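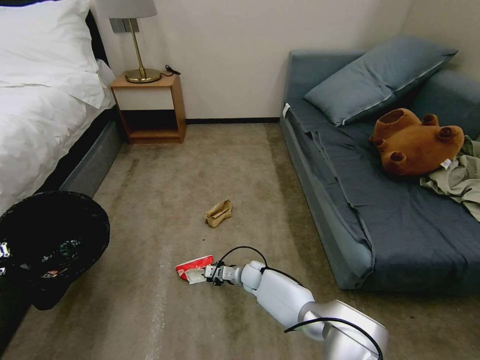 One of our first customers at Plandholm wrote in to say that the tidy-up task was the one that finally made hand teaching click, and asked why we'd buried it at the back of the last edition. Fair call! We've moved it forward. If you've never taught an arm anything before, picking rubbish up off a floor is a terrific place to begin, and you'll have a working set of demonstrations by the end of the afternoon.

Itby Arm Set-up Guide
Section 8: Teaching a floor tidy-up
By the Itby documentation team
23rd November

What you'll be teaching

The arm learns to find a piece of light rubbish on the floor, pinch it, lift it, carry it to a bin and let go. You show it how by driving it through the job with the Wevevero hand controller while it records what its camera sees, where its joints are and how far the gripper is open. There's no code to write. Your hands are the program, and that's the fun of it.

You should already have finished Section 7 (mounting, power and homing). If the arm won't home cleanly, go back and sort that out first.

Before you start

You'll need:

- the arm, mounted and homed, with the wrist cable clipped as shown in Section 7
- the hand controller, fully charged
- an open-topped bin, lined, within reach of the arm
- a handful of light rubbish: lolly and chip wrappers, paper bags, scrunched serviettes
- a patch of open floor

Carpet is fine. Marks, worn spots and patchy colour on the carpet are fine too, and we'd encourage you to leave the room looking lived in. Cushions on the couch, a teddy, clothes waiting to be folded: let them stay. An arm that has only ever seen a bare floor gets muddled the first time it meets a real bedroom.

CAUTION: Do not use glass, tins, batteries, blades or anything with liquid in it. The gripper will crush what it's told to crush.

CAUTION: Keep kids and pets out of the room whenever the arm is live. The red button on the controller stops all motion straight away. Press it now, before you record anything, so your thumb knows where it is.

8.1 Set up the room

1. Place the bin where you want it to live. The end of a bed or beside a couch works well.
2. Drive the arm out to the bin and hold the gripper over the opening. If the forearm is stretched nearly straight, bring the bin closer.
3. Sweep the arm slowly across the open floor from one side to the other. Watch the cable along the top of the arm as you go. It should make an easy loop over the wrist and never pull tight.
4. Push back any bedding or throws that hang into the sweep. Soft folds catch on the fingers very easily.
5. Drop two or three bits of rubbish on the floor. Let them fall where they like.

Note: The first few times, keep each piece well clear of the next. Crowded piles are covered in 8.4.

8.2 Record your first demonstration

1. Press and hold Teach until the ring light turns blue.
2. Bring the gripper over the nearest piece of rubbish and stop just above it. Give it a beat. That little pause gives the arm a nice clear view of what you're going for.
3. Open the fingers wider than you think you need.
4. Lower straight down until the fingertips brush the carpet, then come up a hair. Scraping along the pile shows up in the recording and the arm will copy it faithfully!
5. Squeeze the trigger gently. With wrappers, aim for a raised fold or corner and let the rest crumple as it likes.
6. Lift, and check the piece has come with you.
7. Swing across to the bin at an even pace, keeping the gripper high enough to clear the rim.
8. Release over the middle of the bin. Wait until the piece has dropped clear of the fingers.
9. Return to the rest pose and tap Teach once to save.

One piece of rubbish, one demonstration. It's tempting to do the whole floor in a single go, and we've all tried it, but shorter recordings are far easier to check and throw out if something goes wrong.

Note: Fumbled the grab? Keep going. Back off, have another crack at it, and finish the job. A few recordings with a recovery in them are worth their weight in gold, as the arm picks up what to do after a miss. Only delete a demonstration if you bumped furniture, dropped the piece outside the bin and left it there, or lost track of the controls.

8.3 Build up the set

Plan on roughly 54 good demonstrations for one room. That sounds like a slog, but once you've found your rhythm they go by quickly, and you'll be startled at how smooth your last ones look next to your first.

1. Change the starting spot each time. Near the bin, far from the bin, close to the bed, out in the middle.
2. Swap the rubbish. Shiny wrappers and plain paper bags look very different to the camera, and a tan bag on tan carpet is a properly hard one, so include plenty.
3. Change the light partway through. Open the curtains, or switch on a lamp.
4. Rotate the bin or nudge it a hand's width now and then. Leave it partly full for some runs and freshly lined for others.
5. Stop for a break when your grabs get sloppy. Tired hands teach tired habits.

The controller holds 3000 seconds of recording. When the storage bar turns amber, dock it and let it copy across to the Whitlock base station before carrying on.

CAUTION: Do not unplug the base station during a copy. You may lose the whole batch.

8.4 Crowded piles

Leave this until the arm is managing single pieces on its own.

1. Put two pieces side by side, just touching.
2. Record yourself taking the one nearest the gripper first, every time. Consistency matters more here than which piece you choose.
3. Go back for the second piece as a separate demonstration.
4. Once that's going well, let the pieces overlap.

8.5 Train and try it out

1. On the base station, choose New Task, then Floor Tidy.
2. Scroll through your recordings and untick any you don't like.
3. Press Train and leave it overnight.
4. Next morning, drop a single wrapper in an easy spot, stand clear with the controller in hand, and press Run.

The first solo grab is a marvellous thing to watch. Expect it to be slower than you are, and expect a few misses. If it keeps missing on one side of the room, record 8 more demonstrations there and train again.

If the arm hovers and won't commit, your pauses in step 2 of 8.2 were probably too long. If it lets go early, look back at your releases and untick any where the gripper opened before it was over the bin.

Settings for slippery plastics and very thin paper will be added in the February edition.

Last updated: 23rd November edition, revision 2

Contact Itby support | Copyright Itby | Back to top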